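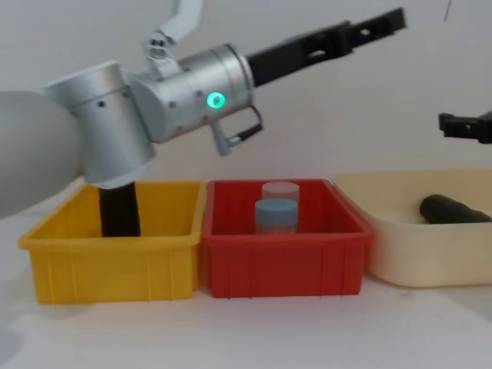 Right, robot thread, as promised to the three of you who keep asking. Evening session at the Relley workshop, kettle on, phone at 12 per cent, so forgive the typos.

For anyone new: I'm trying to get two arms to sort the bits and bobs that end up all over our benches. Jars, tubes, pots of whatever. Yellow bin, red bin, cream tray. That's the whole dream. I've been at it since September and I'm still enjoying myself, mostly!

Tonight's job was reach. The left arm is lovely going straight out over the table but it gets in a right muddle when it has to come back in close to its own shoulder, and the yellow bin is about as close as you can get. It folds up like someone trying to scratch between their shoulder blades.

So the first thing I did was shove everything along the table by a hand's width. Very scientific. Yes, I then had to teach it where all the bins were again. Yes, I'd forgotten I'd have to do that.

The red and yellow bins have tall ribbed fronts and I'm starting to go off them. Anything short sits down behind the rim and the gripper has to come in from above at a steep angle, fingers first, and there isn't a lot of room for fingers. The cream tray is much kinder. Shallow, wide, things can lie down in it and have a rest.

(Before anyone says "just use trays for everything" – I know. I've only got the one. The shop in Trokholm had a whole stack last time and I bought a single one like a fool.)

Jars are the hard bit. A jar with a screw-on lid looks so easy to pick up, and then you remember the lid is wider than the body, or narrower, or slightly greasy, and off it goes. I've got it gripping below the lid now and it's a lot happier. I'm not taking questions on how many I dropped to find that out.

See-through ones are worse again. Me: there's a jar there. Camera: is there though? I had a go with the big lamp off and the small lamp on and it picked them out better. Somebody at Doltivbridge makers' night told me to stick a bit of masking tape on each one, which feels like cheating, so I'll be doing it tomorrow.

Log says 778 moves since I last cleared it. A fair few of those are me nudging it a tiny bit left, then a tiny bit right, then back where it was to start with.

Best run of the night was 10 in a row without me touching anything. Then number 11 went in the wrong bin, very gently and with huge confidence.

I've named the sorting script Osman, by the way. No reason, I needed something to call the folder. It's on version 2 and version 1 is never to be spoken of.

A few of you asked about the second arm. It's on and it moves, but for now it mostly waits its turn over on the right. Getting them both to work over the same bins without having a fight is the next big job and I'm a bit scared of it, if I'm honest. My plan is to give each one its own side and let them share the middle bin by taking turns.

If anyone's done that with two arms on one table, please shout! Especially if you've got a neat way of making one wait. Mine's a very long "if" and I don't trust it.

Phone's about to go. Bins need a wipe, I need my tea. More when I've got some more trays.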